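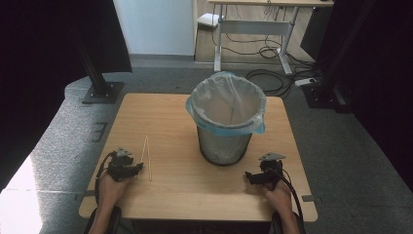

Lined mesh wastebasket and a pair of wooden chopsticks.

Waste and Recycling, Unit 3: Sorting at Source
Notes by Kirstin Farquharson

Sorting at source means splitting waste where it is thrown away. It costs less than sorting at a plant, and paper stays clean enough to sell.

Terms for this unit
Residual waste — what is left once recycling and food waste are taken out.
Contamination — the wrong item in a stream. Food on card is the usual one.
Capture rate — the share of a material that reaches the right bin.

Worked case: the Camholm offices threw out 1,000 kg in January. Of this, 407 kg was paper and card, and 200 kg of that went in the paper bins. The capture rate is 200 ÷ 407, or 49 per cent.

Reading: Niven, chapter 3. Bring your own figures to the seminar with Fraser Kerr.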